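The scheduler should know less than the planner

Posted 10/7/25

Most of the arguments I have had over bimanual control software this year come back to one question: which process is allowed to decide that a plug is ready to be pushed home. My view is that the decision belongs in the planner, that it should be made late, and that the real-time scheduler should have no opinion on it at all.

The Grerkent stack, which we run at Lerusgate for two-arm cable work, did it the other way round until September. The scheduler held a table of contact states and moved between them on its own timers. It was quick to write. It was also where every hard bug lived, because a contact state is a statement about the world and a scheduler only has statements about the clock.

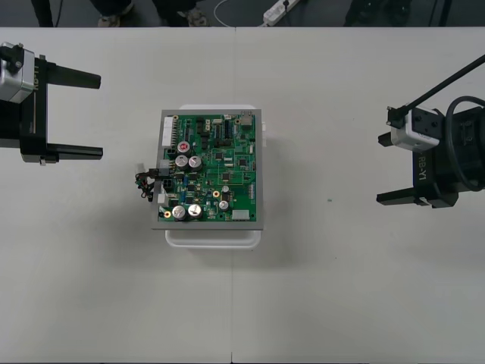

The trouble shows first at the hand-over between free motion and guarded motion. In free motion both arms follow a timed path, and any error is an error of tracking. In guarded motion the path is a suggestion and the force limit is the contract. If the switch is made by a timer, a slow approach becomes an early switch, and the arm starts to search for a header it has not reached. Our log for one build held 2847 switches, and sorting them by trigger took longer than rewriting the trigger.

The rewrite itself was small. The planner now publishes a short horizon of 30 steps, each with a guard expression, and the scheduler evaluates the guard without knowing what it means. When a guard fails, the scheduler holds position and asks for a new horizon. There are six guard types. I would resist adding a seventh. 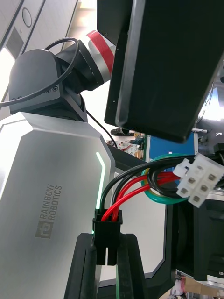
Segura, replying to an earlier draft, objected that a hold is not free: with a flexible harness between two hands, stopping both arms leaves the cable loaded, and the next plan starts from a state the model does not contain. The suggestion was to let the scheduler relax the grip force on its own authority.

I accept the first half. A held cable stores energy, and our cable model is poor -- a chain of links with a guessed stiffness. But giving the scheduler a relax action puts the contact table back under another name. The better repair is a seventh field in the horizon message, stating what a hold should do at that step. The planner fills it in and the scheduler obeys it. Nulline, our replay tool, can then show the intended hold beside the one that was carried out. 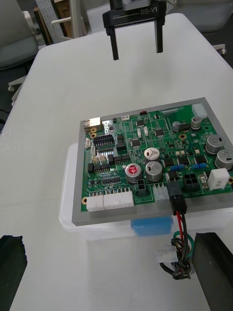
Perception needs the same discipline. A pose estimate for a connector should arrive with the time of the exposure it came from, and the planner should refuse it when it is too old for the motion being planned. We used to stamp poses on arrival. With several cameras feeding one estimator, arrival order and exposure order differ, and the filter blended the two without complaint. The fused pose looked smooth on every plot, and smoothness was the wrong thing to inspect. Residuals per camera would have shown it on the first day. They are now plotted by default, and the fused pose is hidden behind a menu.

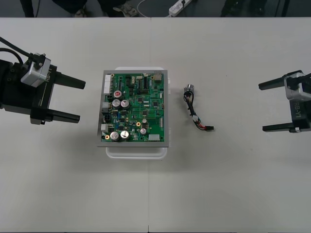
Does a late decision cost cycle time? It costs one planner round trip per failed guard, 30 milliseconds on our hardware, and nothing when the guard holds. I would pay more than that to have a single process to read when an insertion goes wrong.

The open item is the interface between the two arms. At present one horizon covers both, so a failed guard on the left stops the right as well. Splitting it needs a shared clock and a rule for which side yields -- and I have not yet seen a rule that survives both hands holding the same cable.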